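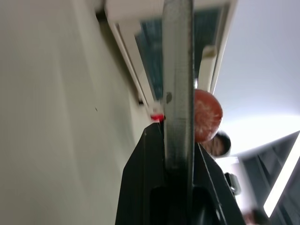
Why does the gripper stall at the same spot on every close, even after a fresh homing run?

A finger that sits slightly crooked on its carrier binds in the guide, and homing only resets the zero point. Loosen the finger, seat it flat, tighten it and then home again.

**Ticket 59: Tedik gripper, Skendau cell**
**Opened by:** Aslak Rustad
**Status:** closed, April 2022

**Aslak:** Gripper stops 7 mm short of closed and throws a current fault. Opens beautifully. I've homed it, power cycled it and swapped the cable with the one from the Pavard cell. Same fault, same place. Fascinating!

**Halvard Sundqvist:** Love a fault that repeats! Can you drop the speed to 18 percent and watch the current trace while it closes? A bad motor usually gives a messy line the whole way.

**Aslak:** Trace is flat, then a wall right at the stop. Took the finger off and ran the carrier bare: full travel, smooth as anything. So the motor is in the clear.

**Halvard:** Great test. Wipe the seat and the back of the finger, then check for a burr near the screw holes.

**Aslak:** Found it! Tiny raised burr by the lower hole, you feel it with a fingernail before you see it. Two passes with the fine stone and the finger sits dead flat. Screws back in, tightened in turns, homed. Closes all the way.

**Halvard:** Wonderful. Run 300 cycles at normal speed before you hand it back, and log the peak current.

**Aslak:** Done, no faults, and the peak never moved. I put the burr check on the Holmgren service sheet too, next one due in August. The spare finger still needs looking at, it's in the top drawer with the stone.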